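Ticket 71 - cups slide toward the seam, meeting room tables
Opened by: Naomi Nyanda, Surnbridge office
Status: open

Two white tables pushed together, rear one against the wall. Metal cups put down near the join creep toward it. Only the silver ones. Noticed when setting up for the Panoren visit.

Tried so far:
- wiped both tops, no change
- pushed tables tighter, seam still shows
- folded card under front left leg, a bit better
- cup upside down on its rim - stays put 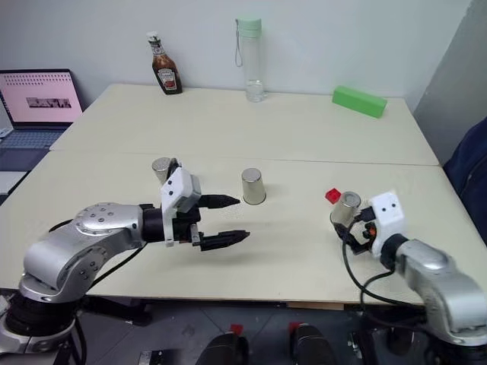
Cups and red cube on the tables, January 8, 2021.

Level on the front table says it tips to the back. Rear one reads fine. So its the front legs, or the floor. Swapped the feet from the Muriithi room table, wrong thread, put them back.

Next: order 4 adjustable feet, same thread as the old ones. Until then stand cups rim down, keep clear of teh join. Will recheck in February.

Comments

Miklós Magyar: Had this in our room. Floor was off by 5 mm. Check that before you order anything.

Naomi Nyanda: will do, need a longer level

Miklós Magyar: Mine is in the cupboard, take it. Bring it back pls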